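Tuesday, late afternoon

Felt samples again, and a better day than I expected when I hung my coat up this morning. Friederike had left the second batch from Sollwood soaking overnight (bless her), so I could go straight to pressing, and by lunch we had 8 good squares on the rack. The thick ones still shrink more along one side than the other. I think that is my rolling and not the wool, as Sivaprasad's come out much straighter than mine, and I shall have to swallow my pride and ask him to show me his way of doing it.

The crumbly edges are still bothering me. Gisela suggests a longer rinse and less soap – worth a go on the next lot.

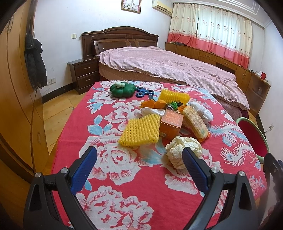 Foam fruit sleeves and a biscuit on the peony cloth.

Benedikt weighed the dry wool left in the big bin and made it 3,387 grams, enough to see us to the end of December if we stop making slippers for everybody's cousins. I have put 33 grams aside in a paper bag for the dye test, onion skins first and then madder.

To do: oil the press, find the good scissors, write to Sollwood about the grey.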